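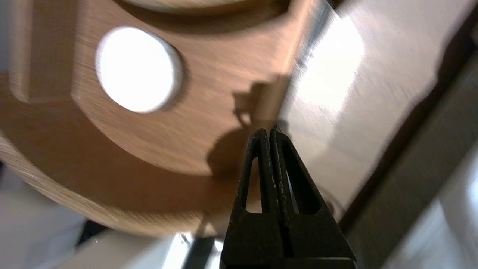
Figure 1. Wrist camera view: fingers closed, with their shadow on the wood.

Forau: Building a Household Arm Setup in a Borrowed Bedroom
Final report, Ponbridge robotics elective

1. Goal

The proposal we handed in last September promised an arm that could tidy a home. By the second week this had shrunk to an arm that could reach a piece of furniture, close its fingers on something small and let go again. We are proud of how quickly we lowered our expectations.

The department's share of the budget was 326 dollars, which went on cable, cameras, brackets and one unreasonably expensive crimping tool. The arm itself was on loan and had to go back in the condition we got it.

2. Cabling 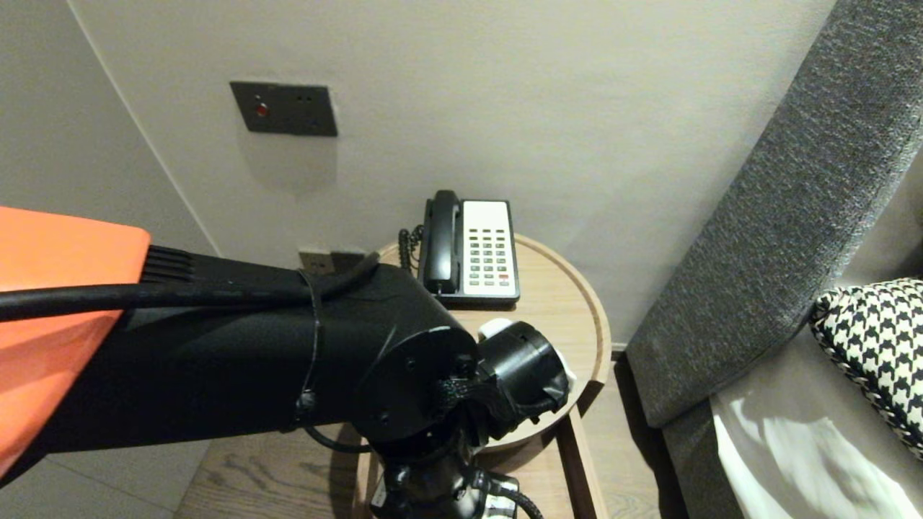 Cable routing took up more of the semester than the motion code did. Our first attempt let the wrist cable hang free, and it caught on every drawer handle in reach. The current layout takes a thick black cable along the top of the arm, over the orange shell, with a strap near the end of the link to keep it in place. It looks like something done in a hurry because it was. Still, we ran the wrist joint through its full range 20 times without a snag, and after that we stopped touching it.

We also learned to leave more slack at the wrist than looks sensible. The amount that looks sensible pulls tight when the joint turns over, and then the connector backs out half a millimeter and the camera feed dies while the arm carries on without it.

3. Calibration

We calibrated the wrist camera against a printed board taped to a tabletop. Over 13 sessions we collected 2,288 stills and threw out the blurry ones by hand, in front of the TV. The pose error settled down once we stopped bumping the table. 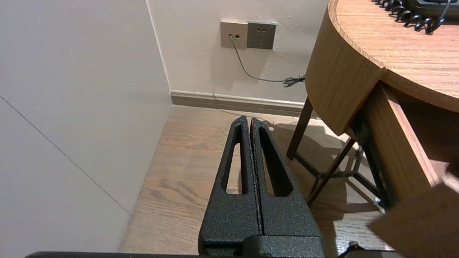 One comment on our midterm draft asked why we hadn't bolted the camera to the fixed part of the arm and saved ourselves all the recalibrating. A fixed mount, the comment went on, would also have kept the fingers from taking up so much of the view.

Fair enough. We tried it for an afternoon with a bracket from Idari, and the view was lovely until the arm reached forward and blocked it. On the wrist, the camera at least sees what the fingers are about to run into. We kept it there and masked out the gripper in software, a fix that took four lines of code and two days of arguing.

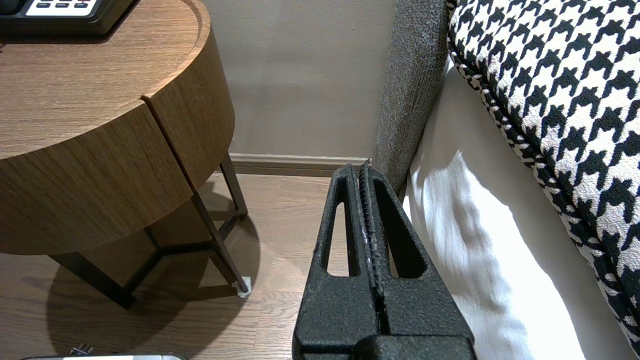
The mask does have to be redone whenever the fingers come off. Ours came off often, as the screws worked loose, until we gave in and used thread lock.

4. What we would change

Label both ends of every cable. Write the emergency stop first -- ours came in the fifth week, after an incident with a lamp. Borrow a room with a bigger door.

Code and wiring diagrams are in the Forau folder on the course drive. The diagrams are one revision behind the wiring.

Submitted by S. Alipour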